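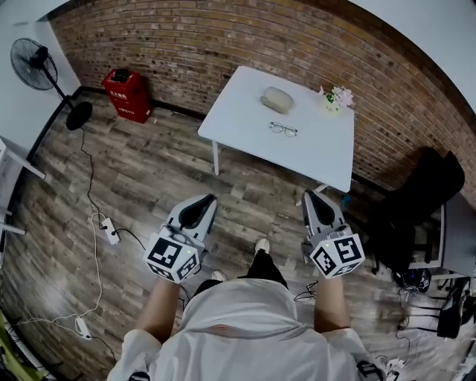
Pinces portatives : Tavum suspend ses enregistrements après une dérive de calibration

Mercredi, 16 h 40 — par Jacqueline Royer

Imprimer | Envoyer par e-mail

Tavum a interrompu mercredi la collecte de démonstrations de manipulation destinée à son programme Skasstead, après la découverte d'un défaut de mesure sur une partie de ses pinces portatives. L'écart entre l'ouverture réelle des doigts et la valeur enregistrée atteignait plusieurs millimètres en fin de séance. Aucun blessé n'est à déplorer.

Le défaut est apparu lors de la relecture d'un lot de 2 487 séquences. Sur 505 d'entre elles, la pince était notée fermée alors que les doigts ne se touchaient pas. Un bras Dewulf entraîné sur ces données a ensuite serré trop fort un boîtier à lunettes pendant un essai en cellule et l'a fendu. L'arrêt d'urgence a été actionné par l'opérateur, et la cellule est restée hors tension jusqu'au lendemain. 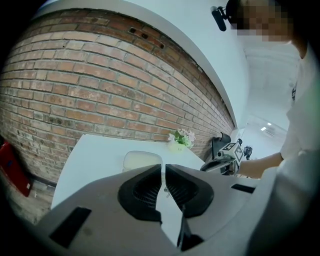 Temps de lecture : 2 min

Selon le rapport interne, la cause est mécanique. La vis qui maintient le codeur d'ouverture se desserre sous l'effet des cycles répétés, et le zéro se décale sans que le logiciel émette d'alerte. Le contrôle du zéro n'était effectué qu'à la mise sous tension, une fois par poste de travail. Les cubes de marqueurs fixés aux pinces ne sont pas en cause : la position dans l'espace restait correcte, seule l'ouverture était faussée.

« Nous avions un contrôle de plausibilité sur la pose, pas sur l'écartement des doigts », indique Ilgın Taşdemir, responsable de la qualité des données chez Tavum. Elle précise que les séquences douteuses ont été retirées du jeu d'entraînement et que le modèle concerné ne sera pas redéployé avant un nouvel essai à force limitée.

Le fabricant des pinces, Stumex, a confirmé le problème sur 94 exemplaires d'une même série. Il fournit une vis de remplacement avec frein-filet ainsi qu'une mise à jour du micrologiciel — celle-ci impose une vérification du zéro tous les 1 000 cycles et bloque l'enregistrement en cas d'écart. Les pinces des autres séries peuvent rester en service après contrôle du couple de serrage.

Chez Tavum, la reprise est prévue en mai, poste par poste. Les séquences écartées seront refaites avec les mêmes objets et les mêmes consignes. Le bras Dewulf a été inspecté, sans dommage constaté sur le poignet ni sur le préhenseur. Sa limite de force reste abaissée jusqu'à la fin des essais.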